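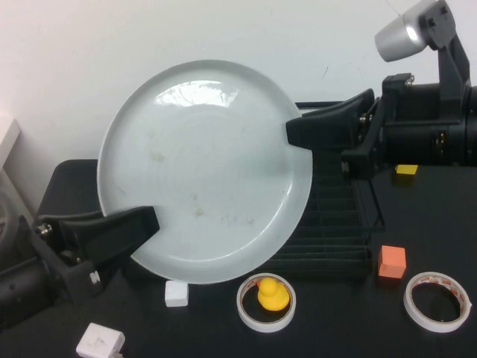
Home Improvement News

Drutmont opens a bathroom and kitchen showroom in Flestadmont

Anyone in Flestadmont who has tried to choose a basin from a photograph on a phone will know how hard it is to judge the size of the thing, let alone how it will sit beside the tiles you fell for last winter. So it is very good news that Drutmont, the family fitting firm many readers will know from its vans, opened its first proper showroom in May, in the old seed merchant's building at the top of the hill.

There are two floors to wander through. Downstairs is given over to kitchens, with full-height larder units, a run of painted oak doors and a worktop wall where you can put your hand on the samples and slide them about under different lights. Upstairs you will find the bathrooms – walk-in showers, a good choice of baths for awkward corners, and a whole bay of grab rails and raised seats that (hooray!) look as though somebody cared about them.

Da-eun Joo, who runs the design side, spent much of the spring getting the displays as she wanted them. "People come in with a scrap of wallpaper or a cupboard door under their arm, and I love that," she told us over a very welcome cup of tea. "We'd much sooner start from something you already like at home than hand you a brochure. And please do bring your children, we've got a bath they can climb in."

Two new ranges are on show for the first time. Yang is a plain, handleless kitchen in seven soft colours, made with smaller rooms in mind, and Jastus is a set of bathroom furniture on legs, so that you can get a mop underneath. The tile library upstairs holds 338 samples, and you may borrow a handful overnight to see them in your own daylight, which I did myself and would warmly recommend (I have gone right off the green).

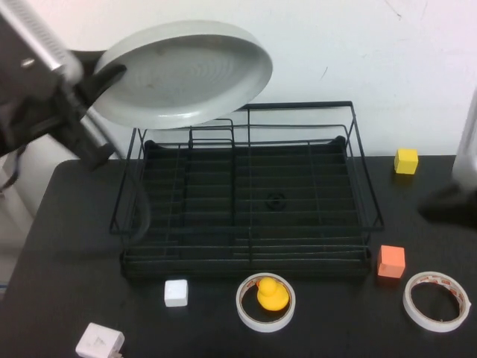 Do I need to book before I visit?
You can walk in at any time between 9am and 5pm and look round for as long as you like. Booking is only needed for a design session with Da-eun or one of her colleagues, and those are free.

A design session can take up to 20 minutes longer if you are planning a kitchen and a bathroom together, so do mention it when you ring. Rough measurements are fine at that stage – a sketch on the back of an envelope with the doors and windows marked will do nicely. Parking is behind the building, through the arch, and there is a lift to the upper floor.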